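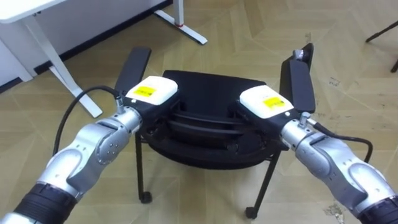
Flarnero to supply seating for Drellov library

2021-09-09

Flarnero has won the contract to furnish the new public library in Drellov. The order covers 400 chairs and 77 reading tables, with delivery in two loads before the building opens.

Children's seating will go on the ground floor, next to the picture books. The study rooms upstairs will have 285 of the chairs.

"We asked for furniture that can be mended on site," said head librarian Obsa Tamiru. "Spare parts are in the price for ten years."

Press contact: Tõnu Eglītis, Flarnero sales office.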